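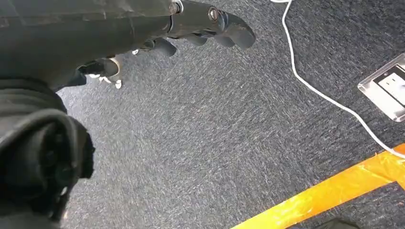
How often does an office carpet need a deep clean?
Less often than most cleaning firms will tell you. A low-pile carpet in an ordinary office, vacuumed properly during the week, can usually go a year between deep cleans. Entrances and kitchen areas need it sooner.

About Himden Carpet Care

Himden looks after carpets in offices, schools and clinics. We vacuum them, get stains out of them, deep clean them and replace bits of them. We don't do sofas, curtains or windows, and we don't do homes.

The business was started by Ruxandra Nistor, who had spent 9 years managing office buildings and signing off other people's cleaning invoices. She had been sold protective coatings that wore off by the spring, "hospital-grade" deodoriser for a room where no one had ever been ill, and a monthly shampoo that left the floor sticky enough to hold on to more dirt than before. She still has the brochures. When new staff join us in September they are asked to read one and mark every claim they would want to see tested.

What we think about carpet

Flecked carpet is forgiving. A heathered blue-grey with lighter specks in it will hide crumbs, grit and a fair amount of tea, and this is why so many offices choose it. It also means that looking clean tells you very little. We part the pile, press a white cloth into it and see what comes up. If the cloth stays white we say so and charge you for the visit only.

We are doubtful about most sprays sold as stain removers. Plain water and a clean towel, used early, will deal with a good share of spills. Of the products we have tried, we kept two. One is Dondosach, a powder worked in with a brush and vacuumed out, good on greasy marks and poor on coffee. The other is Parkex, a rinse for the door end of the building, where the road salt comes in. Neither will bring back worn pile, whatever it may say on the tub.

Vlad

Our larger machine is called Vlad, after a label left on it by its last owner. It is loud and slow and it needs a lift or a very patient pair of people. We have looked at newer ones three times now and sent them all back - they left the floor wetter than we like.

Before we arrive

Please lift loose cables off the floor. A thin white charging lead is easy to miss and does a brush roller no good at all. Chairs and bins can stay, we move those ourselves. We don't move anything plugged in, and we don't unplug it either.

What it costs

A first visit is £95. It covers a walk round, the cloth test in the busiest areas and a written note of what we would do and what we would leave alone. If you go ahead, the £95 comes off the bill.

We look after 47 buildings at present. The largest has 2,486 square metres of carpet and is cleaned in sections through the evening, starting at 6 pm.

We offer no guarantee that a stain will come out. Anyone who gives you one before seeing the stain is guessing. We will tell you on the day what we expect, and if we get it wrong we write that down too, in the same note, and you get a copy.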